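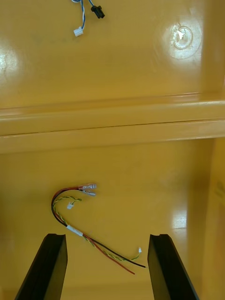 A wire harness, also called a cable harness or wiring loom, is a set of insulated wires bound together so that they can be handled and installed as a single part. Harnesses are found in cars, household appliances, toys and office equipment. Very short ones, with only a few conductors, are often called leads or pigtails.

Construction

Wires are cut to length, stripped at the ends and crimped into terminals. The bundle is then held with tape, cable ties, sleeving or lacing cord. Branches leave the main bundle at set points, called breakouts. A printed label is often wrapped near one of these and carries a part number or date code.

Pairs that carry signals are commonly twisted, which reduces interference from nearby wiring. Power conductors in small equipment are usually thicker and may be left untwisted.

Terminals and connectors

Spade terminals, also known as blade or quick-connect terminals, are common on batteries, switches and small motors. The female half slides over a flat metal tab. Many have a sleeve of nylon or vinyl, and on pre-insulated types the colour generally shows the wire size the terminal accepts, red being the smallest of the three usual sizes. Lighter wires tend to end in moulded plastic housings, often white, that hold two or more contacts and fit only one way around.

Wire colours

In low-voltage direct current equipment, red is normally positive and black negative. Other colours vary by manufacturer, and the wiring diagram should be checked before anything is connected.

Storage and handling

Loose harnesses are kept in trays or bins, coiled without sharp bends. Connectors should be pulled apart by the housing and never by the wires. Damaged crimps are cut off and replaced, provided enough length remains.

See also: Cable tie; Crimping; Electrical connector; Twisted pair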